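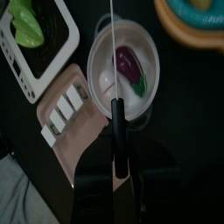 Spielküche aus Sicht der Handgelenkkamera: Der Greifer hält einen schwarzen Griff, dahinter ein weißer Topf mit Aubergine und Ei.

Vormachen (Robotik)

Vormachen nennt man in der Robotik das Anlernen eines Roboters durch Beispiele: Ein Mensch führt die Aufgabe mit dem Arm aus, die Steuerung zeichnet mit, und aus vielen solchen Durchgängen entsteht ein Verhalten. Ich schreibe diesen Eintrag für unser Werkstattlexikon Fundus und bleibe deshalb bei dem, was ich selbst kenne (Ergänzungen gern an mich!).

Handführung

Man packt den Arm an und schiebt ihn durch die Bewegung. Das geht wunderbar schnell, auch Besucher haben es nach ein paar Minuten raus – nur steht man dabei ständig selbst im Kamerabild. Für feine Griffe ist mir der Arm außerdem zu träge, da kämpfe ich mehr mit den Gelenken als mit der Aufgabe.

Fernsteuerung

Hier sitzt man daneben und bewegt einen kleinen Führungsarm, dem der große folgt. Bei uns heißt der Führungsarm Sturik, gebaut hat ihn Hagos Hailu, und ich mag ihn sehr, obwohl er links ein bisschen klemmt. Die Kraft spürt man damit leider nicht, man muss also nach Augenmaß zugreifen. Siehe auch: Latenz, Totmannschalter.

Übungsaufgaben

Beliebt ist Spielzeuggeschirr. Es ist leicht, überlebt jeden Sturz, und glänzendes Plastik ist für die Kamera schon schwierig genug. Gemüse in den Topf, Gemüse wieder raus, Topf auf den Herd – klingt nach Kindergarten, macht aber ordentlich Arbeit! Unsere Sammlung Flondholm umfasst 3.749 Durchgänge, davon rund 300 von Reiko Kuroda, die viel ruhiger steuert als ich.

Fehlversuche

Ob man sie behält, ist umstritten. Ich habe früher alles Verwackelte gelöscht und bereue das ein wenig, denn ein danebengegangener Griff mit anschließender Korrektur ist oft der lehrreichste Teil. Seit Juli bekommen solche Durchgänge bei uns eine eigene Markierung und bleiben im Bestand.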